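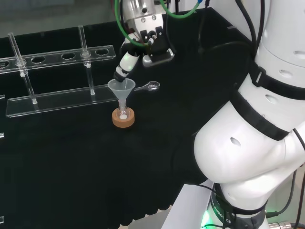
Fig. 4. Flask in its cork ring, funnel seated in the neck.

4. Making up your first bottle of stop bath

Welcome back! If you followed section 3 you've got your Furusum tank rinsed and your trays lined up, so now we can mix something. I make my stop bath from dry citric acid (the stuff sold for canning) and I've never gone back to the liquid kind. It doesn't stink up the bathroom, and a bag lasts me ages.

You'll need a small flask, a funnel, a kitchen scale that reads in grams, a big jug and a clean bottle with a tight cap.

1. Put the scale on a level surface, set a paper cup on it and press zero. Weigh out 16 grams of citric acid.

2. Stand the flask in its ring and drop the funnel in. Make sure both are bone dry or the powder will cake in the stem – ask me how many times I've poked at it with a chopstick.

3. Tip the acid in a little at a time. Tap the side of the funnel if it stalls.

4. Add 100 ml of lukewarm water through the same funnel, so it washes down whatever is stuck to the sides. Lift the funnel out and swirl until you can't see any grains.

5. Pour 600 ml of cool water into the jug, then add the contents of the flask. Rinse the flask with another 300 ml and pour that in too.

6. Stir, bottle it and write the date on the cap. Mine says 25 August 2021 and yes, I should have thrown it out by now.

CAUTION: Citric acid stings like crazy in your eyes or in a paper cut. Wear glasses and gloves, and don't use any of this gear for food afterward.

Note: If your tap water is very hard, use distilled. Glenys Wihongi wrote in after the last version of this guide to tell me hers left chalky spots on every roll until she switched.

Note: The Prolonora bottles with the wide mouth are fine for this, but the caps on the older ones leak when they're stored on their side. Keep them upright!

The mix is good for a batch of prints or a few rolls of film. I dump mine at the end of the session and make it fresh next time. Fixer gets its own bottle and its own funnel, and we'll mix that in section 5.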